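Collecting demonstrations at Prellwood: speaker notes
Prellwood autumn meetup, second slot, 20 minutes plus questions

Slide 1. Title
Say hello, say which team. We collect examples for Histix, the model that learns sorting and packing moves. I run the collection side. I don't train the model, so send training questions to the Vestton people in the back row.

Slide 2. What we were asked for
Vestton wanted 3000 usable examples of small tabletop jobs. Usable means the whole job is there from first reach to release, and the tracking holds all the way through. We had a room, some tables and two months.

Slide 3. Why hand-held grippers
We started by driving a robot arm from a desk. It was slow. On a good day we kept 76 examples. With grippers held in the hand, people move at close to normal speed, and new operators need one morning of practice. The fingers match the ones on the arm, so the view from the wrist is close to what the arm will have later.
(Don't get into the calibration story unless asked.)

Slide 4. The first batch
Of the first 615 examples we threw out 300. Pause here, people usually want to write that down. Main causes, in order of how much they cost us:
Tracking lost when the operator turned too fast.
Job started before recording did.
Gripper left the view of the work before the release.
The third one surprised us. People look where they are going next and the hand follows.

Slide 5. What we changed
One second of stillness at the start and end. A short spoken cue from the operator. No coaching in the middle of a take -- if it goes wrong, finish it, mark it, do another. Bhatia, our labeling tool, now shows the mark next to the take, so the reviewer doesn't have to guess.
We also stopped resetting the table to the same layout. The early examples all had the box square to the edge, and the model learned the edge.

Slide 6. Two hands
Two-handed jobs need both grippers on the same clock. Check this before every session, and again after lunch. A small offset looks fine on playback and ruins the example.

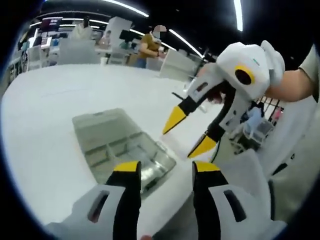
Clear plastic is still our hardest material. The walls are difficult to see in the recordings, and glare moves with the wrist. We keep these takes in their own group and review them at half speed. If time is short, skip to slide 7.

Slide 7. Where it stands
We now keep around nine in ten takes. The count for Vestton closes in December. Failed takes are stored too, with the reason, and a few people have asked for those.

Questions
Likely ones: operator fatigue (25 minutes on, then a break), left-handed operators (yes, same tool), cost per example (not mine to share). Leave the slide 5 list up while people talk.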